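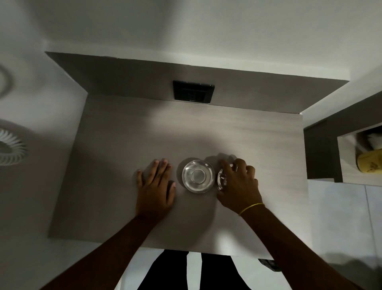 The owner of the laundromat in Covley bought it 18 years ago, when it had 8 working washers and a leak in the roof. Before that she drove a delivery route out of Tamotmont.

"I wanted to stay in one place," she said. "My knees were done with the truck."

Her first big expense was the water heater. The second was the roof, which took three tries to fix. She does most small repairs herself and orders belts and hoses in March, when business is slow.

Asked what customers complain about, she named the dryers first. "They overload them, then they say the heat is bad. I tell them to split the load."

She opens at 6 a.m. and still handles wash-and-fold orders for two motels on the Plidard road. A third one dropped out last winter. "That was 300 pounds of towels a week," she said. "I miss the money. I don't miss the towels."

She has no plans to sell.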